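Bisavano Hospital opens its first evening classes for new surgical nurses

March 19, 2024
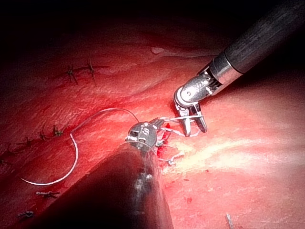 The first group of nurses started evening classes at Bisavano Hospital this month, and what a turnout! The course had places for 27 people and all of them were gone within 4 days of the sign-up sheet going live. Another 28 names are already on the list for the next round.

The classes are meant for nurses who want to move from the wards into the operating room but can't give up a day shift to study. They run for two hours after the evening handover, in the old library on the second floor, with coffee and sandwiches from the Pleltden Bakery across the street (the cheese and pickle ones go first, so come early).

Gwawr Griffiths has been pushing for the course since December, when she took over nurse training at the hospital. "I did my own training on night buses and at kitchen tables," she said. "I'm thrilled we can give people a proper room, good teachers and a hot drink."

Topics in the first weeks include how to set up a sterile field, the names and handling of sutures, and talking with patients who are nervous before an operation. Zlatko Jurić, a retired surgeon from the nearby town of Ververidis, is teaching the suture evenings and has brought along a wonderful stack of his old notebooks for everyone to borrow.

The course is free for hospital staff. Nurses from outside can join the fall group for $652, books included. Sign-up forms are at the front desk and in the staff room on the Bilitz wing.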